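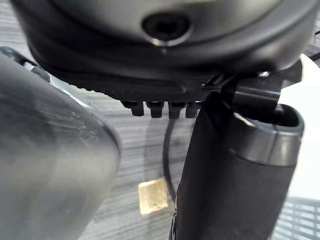 Review: the Satenley Cell Safety Kit, second edition

By Tekle Seyoum
2nd February

The Satenley kit comes in a cardboard sleeve and consists of a ring binder, a pad of lockout tags, a roll of floor tape, a force gauge in a foam tray and a laminated card headed BEFORE YOU REACH IN. It is sold to small shops and teaching labs that have bought a robot arm and would like to keep their fingers. We run one arm at Gustport, on a carpeted floor, and have been using the kit since it turned up before Christmas.

The binder is 70 pages, and I'd keep most of them. The first edition read as though a solicitor had been locked in a cupboard with a thesaurus. This one was evidently written by someone who has had a sleeve caught in something. The chapter on risk assessment makes you assess the whole job, meaning arm, gripper, workpiece and whatever is lying about, and it is quite rude about people who file the arm maker's brochure and call it an assessment. A collaborative arm holding a chisel is a chisel with a motor. The binder says so in nearly those words.

Best section by a distance is the one on end effectors. It wants a separate sheet for each tool you fit, with the pinch points marked by hand on a sketch. I thought this was make-work until I sat down to do ours. There's the obvious closing gap at the finger, and then there's everything else: the short row of black prongs sticking down under the housing, the angular bracket at the top of the finger, the space between the finger and the big grey cylinder of the arm. I'd been putting my hand near all that for a year and had never once thought of it as a list.

The cable pages are good too, if preachy. Satenley's rule is that any cable inside the reach of the arm is either clipped, covered or written down with a name beside it. We have a thin black one running over the carpet beneath the gripper, and it is now written down with my name beside it. I suspect this is the least impressive of the three options. The same page has a housekeeping line about bits and pieces on the floor, and I can report a small tan square of something on ours, flat on the carpet and living outside the system entirely. The audit form has no box for it. I've used "Other".

Now the grumbles. The floor tape is hopeless on carpet. It's decent tape, and on the sealed concrete at our Trotthorpe workshop it has stayed put through two moppings, but on carpet tile it lifts at the corners and then becomes the trip hazard described on its own packaging. The binder assumes concrete throughout. If your robot lives in a converted office, budget for something better.

The force gauge is fine for spot checks and for frightening students. It is no substitute for a proper contact measurement by someone with calibrated equipment, and the binder says this clearly, though in smaller type than I'd like. Mulugeta Moges at our Dinsa site tried his alongside the borrowed good one and found it read a bit low at the light end. He's labelled it "for guidance" with a very thick marker.

The daily checklist has 33 items, and there's the rub. Done properly it takes me almost 75 minutes, by which time the morning has gone and so has my colour. What happens in practice is that people tick the column from top to bottom in a single heroic stroke. I've split ours into a short start-of-day page (stop button, guarding, gripper fixings, cables, floor) and a longer one for Fridays. I'd like Satenley to do the same and save everyone the photocopying.

One smaller complaint: the lockout tags are grey. I can't imagine how that meeting went.

Would I buy it again? For the binder and the laminated card, yes. The card is zip-tied beside our stop button and people do read it, mostly while waiting for me to finish the checklist. Get your tape elsewhere, and check the binder against the current standard for your own state before you lean on it, as the appendix on local rules is thin. Mulugeta reckons there's a third edition due in March. I've asked for orange tags.

Last updated: the tape paragraph, after a second roll was tried on the carpet and did the same thing.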